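Call for Participants: Voter Panel on Provincial Election Coverage and Ballot Design

Trondusix is recruiting 200 eligible voters for a paid study of how people read election results and ballot papers.
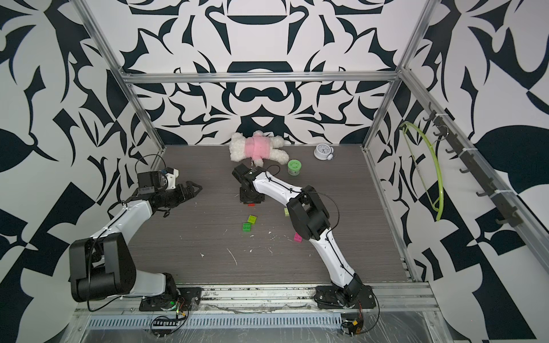 Who can take part in the panel?

Anyone aged 18 or over who is registered to vote in a provincial or state election and has lived at the same address for at least six months. Party members may apply. Candidates, paid campaign staff and sitting council members may not.

Background

In an earlier round, 387 voters filled in a mail questionnaire on seat counts, vote share and the difference between the two. Nearly half gave the wrong answer when asked whether a party could win a majority of seats with a minority of votes. The new panel tests whether the layout of a results table changes that figure. A second part compares two ranked ballots, one with names in columns and one with names in rows.

What is involved

Participants attend 4 sessions of 38 minutes each, held in March. Sessions take place in Lillo and Ovia. Please state on the form which site you prefer. Morning and evening slots are open on weekdays, and a limited number of places are open on Saturday.

You will read short result summaries, mark sample ballots and answer written questions. No question asks how you voted in a past election. One item asks how closely you follow politics – you may leave it blank.

Payment

Payment is made by bank transfer after the final session. Those who miss one session are paid for the sessions attended. Travel costs are refunded on receipt of a ticket or mileage claim.

Data

Answers are stored under a panel number. Names and addresses are held in a separate file and deleted when payments close.

How to apply

Request form B from the panel office and return it with proof of registration. Jacobus Van der Merwe handles applications for Lillo, Hường Ung those for Ovia. Late forms go on the reserve list.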